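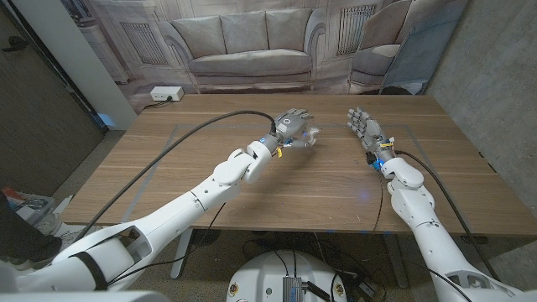
Astbridge Municipal Court handled 1,287 traffic and small claims matters last year, and if you believe the press release, it handled 1,164 of them "on time." I'd like to know what that means. On time for whom? The release doesn't say, and when I called the clerk's office in June I was told the figure counts any case that got a hearing date inside the window. Getting a date is easy. A pair of robotic hands held over a wooden table could stamp a date on a form. What people want when they walk into that building is a decision, and the release has no number for that at all.

I bring this up because the city council is about to vote on extending the court's night session, and the on-time figure is the main argument for it. The night session began as a trial. It runs 2 evenings a month, and the proposal would raise that to 8. Supporters say it lets working people fight a ticket without losing a shift. I like that idea. I've lost a shift to that courtroom myself, over a rolling stop on Sivia Avenue that I still say was a full one. But liking an idea doesn't tell me whether it's working, and so far the city hasn't shown that it is.

Look at what gets left out. A case that is continued keeps its on-time status. A case continued three times keeps it too. A tenant who sues for a deposit, shows up at six in the evening, waits until nearly nine and is told to come back next month has, on paper, been served promptly. I sat through one evening session and watched this happen more than once. The judge was polite and plainly tired. The landlords mostly had lawyers who knew to ask for more time, and they mostly got it.

Gun-woo Cha, who ran the civil counter in Fikum for years before he retired here, told me the trick is an old one. "You measure the part you control," he said. "We controlled the calendar. We didn't control whether the thing ever ended." He thinks the night session is probably worth keeping, for what it's worth. He also thinks the court should publish how many days pass between filing and final judgment, day docket and night docket side by side. Fikum did that for a while, he says, and the lawyers hated it.

The council's answer, when I raised this during public comment, was that the new case software from Ots will produce better reports. Maybe so. I have been hearing about the new software since the old software was new. The filing dates are already written down. So are the judgment dates. Somebody with a spreadsheet and a free afternoon could subtract one from the other, and I would take that over a dashboard that arrives after the vote.

There's also the matter of who staffs these extra evenings. The budget sheet lists one additional bailiff and no additional clerks. The day clerks I spoke to expect to be asked to stay late, and a few of them told me they will say no. If that happens the city can hold as many evening sessions as it likes and the paperwork will pile up where it always has, in the back office, until somebody gets to it in the morning.

My view is that the council should put off the vote until it has the filing-to-judgment numbers for both dockets. A month's delay would cost very little, and the 2 evenings we have now can go on in the meantime. If the figures are good, I'll come back to the microphone and say so.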